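Woria Table Surfaces: data card

Close views of tabletops and worktops, with written notes on grain, sheen and marks. Release 3.
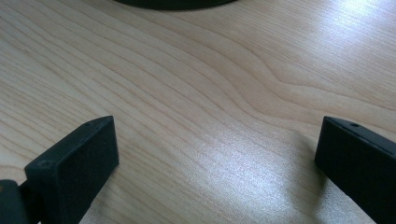
Annelies Nägeli asked whether glare should count as a fault, given that most tables in daily use have a lamp or a window over them and a set without any shine would be of little use to her. The card used to list it under faults. From release 3 it is a property of the view, recorded in the sheen field, and no view is left out on account of it.

Contents

The set holds 2,589 views of 128 surfaces. Each surface has one row in surfaces.csv and each view has one row in views.csv. The two files are joined on surface_id. Notes are in plain text, one file per surface, in the folder notes.

Surfaces come from two places. Cunevgate is a shared house with a large kitchen, a dining room and a workroom. Govier is a furniture store that takes in used tables and sells them on. Items from Govier were recorded before any repair or cleaning beyond a dry cloth. Items from Cunevgate were recorded as they stood, with whatever was on them, and the objects were not moved.

Fields in surfaces.csv

surface_id: four characters, the first being C or G for the place.
tone: pale, mid or dark. Judged by eye in the least shiny part of the surface.
grain: straight, waved, swirled, mixed or none. See the grain notes.
finish: matte, satin or gloss. Where two note writers disagreed, the field reads unsettled.
material: as given by the owner or seller, left blank if they did not know. Never filled in from a view.
edge: square, rounded or shaped. Blank in releases 1 and 2.
room: kitchen, dining, workroom or store.

Fields in views.csv

view_id: surface_id followed by a three-figure number.
sheen: none, patch, multiple or flood. Flood means the grain cannot be followed over more than half of the view.
marks: ring, scratch, dent, stain, heat or none. More than one value is allowed, separated by a semicolon.
items: clear or present. Present covers anything resting on the surface, including things that show only at the border.
side: the compass direction the long edge of the table faces, where known.

Grain notes

Straight means lines that keep an even distance from one another over most of the view. Waved means lines that bend together and return to their former course. Swirled is kept for places where neighbouring lines rise and fall sharply over a short run, giving something like the contour lines of a hill. The surface shown with this card is pale, with tighter, more parallel lines towards the upper left and a strong wave to the right of the middle. It is entered as mixed.

Grain is entered for the surface as a whole. A view that happens to fall on a straight part of a mixed table still inherits mixed from its surface row. Users who want a value per view will have to make their own pass. We tried it on the Govier items and stopped, as the line between waved and straight moved from one day to the next.

Knots are not a grain value. They are mentioned in the notes where the writer thought of it, so a search for the word will miss some.

Sheen notes

A patch is one bright area with readable grain on all sides of it or on all sides but one. Multiple is two or more such areas with plain wood between them. Strong light on a lacquered top can bring out a fine speckle in the finish. This is not to be entered as dust or as a stain. In release 2 it was entered as stain in part of the workroom group, and those rows were corrected on Tue 11 June.

Sheen says nothing reliable about finish. A satin top under a bare bulb can look glossier than a gloss top on a dull afternoon. Finish is set from all the views of a surface together, never from one.

Marks

Marks were entered only when both note writers saw them. A ring has to close or nearly close. A partial arc goes in as stain. Heat is a whitened or clouded area that stays in the same place in every view of that surface; one that moves is light, and belongs under sheen. That test fails for surfaces with a single view, so heat is never used for them.

The notes on the dining room at Cunevgate were written by Fongchan Rojanasak and are longer than the rest. They have been left at full length.

Split

Surfaces, not views, are divided between the main part and the held-back part. The held-back part contains 18 surfaces. All leaves of an extending table share one surface_id, so a table and its spare leaf cannot end up in different parts.

Known problems

Pale tables are far more common than dark ones, mostly owing to the stock at Govier.
G041 and G044 were bought as a pair and are very hard to tell apart. Both are in the main part.
The 900 kitchen views include a run with the blinds down, where tone is unreliable. They carry the word blinds in the notes file but have no field of their own.
Painted tops have grain set to none even where lines show through the paint.
The side field is blank for every item at Govier. The tables there are shifted too often for it to mean anything.

Changes

Release 3: glare moved from faults to the sheen field; edge added; workroom stains corrected.
Release 2: Govier items added in February; gloss split from satin.
Release 1: Cunevgate only.

Use

The notes and tables may be copied and altered if the name Woria is kept with them. Corrections are welcome and should give the view_id, the present value and the proposed one. The older Bettencourt list of finishes is not compatible with the finish field, as it treats waxed and oiled tops as separate classes. A mapping is in bettencourt_map.csv and has been checked for pale surfaces only.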